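Listening to the Galtberg tapes

Category: Records and Listening
Print this post | E-mail to a friend

I bought the new Tukero album in April and I waited some weeks before writing, because the first time I heard it I was not fair to it. I was cooking, the window was open, and an accordion needs more attention than that.

The record is called The Galtberg Tapes. Tukero are four musicians, and for this one they went back to the old reels that their teacher, the accordion player Şimşekoğlu, left in a cupboard when he stopped giving lessons. There were 61 short melodies on the reels, most of them without a title. The group chose 20 and learnt them by ear. You can hear the old man himself only once, at the start of the fourth track, where he counts in and then coughs.

What I like most is the speed. Many groups who play dance music from the countryside make it too fast, I think to show that they can. Tukero play the slow dances slowly. In "Second Wedding" the clarinet waits so long before its last note that I looked at my player to see if it had stopped. The bass is also very good, dry and near, and it never tries to be a solo instrument.

I am less happy with the two songs. Rocío Herrero has a beautiful low voice, and I would gladly listen to a whole record of her, but the words were written new for these melodies and they don't sit well. In the first one she must put three syllables where there is place for two. The second is better, although it goes on for nearly 177 bars (I had the printed music in front of me, it was an idle evening) and the middle part repeats without much change.

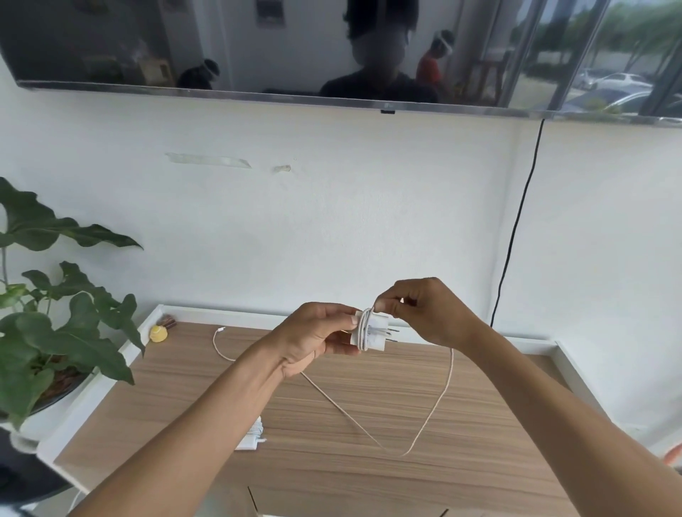 Nokuthula Le Roux wrote to me that I am wrong about the songs. She heard the group play them in the small hall at Gasis, with no microphones, and there the extra syllables sounded to her like somebody who is speaking in a hurry and is a little ashamed of it. She also finds the long middle part the best thing on the record, and she asked if I had listened to it with the lights on. I had.

So I played it again after eleven at night, in the dark, as she would want. I will give her half of it. The voice does push against the beat, and on the word "river" it is quite moving. But I still hear a singer who is working hard, and in the instrumental pieces I don't hear work at all.

The sound is warm, with a small hiss under the solo tracks which I suppose they kept on purpose. The booklet is thin and the notes are printed in grey on a darker grey, so bring your glasses. They pressed 1,000 copies on vinyl. I have the CD, which has one waltz more, placed at the very end after a long silence. It is a simple tune in a minor key and the accordion plays it alone.

If you know other recordings of Şimşekoğlu, also bad ones, please write to me. I would like to hear how he played that waltz when he was young.

Tags: accordion, folk, new albums, dance tunes

Contact | Copyright, all texts by the author of this blog | Back to top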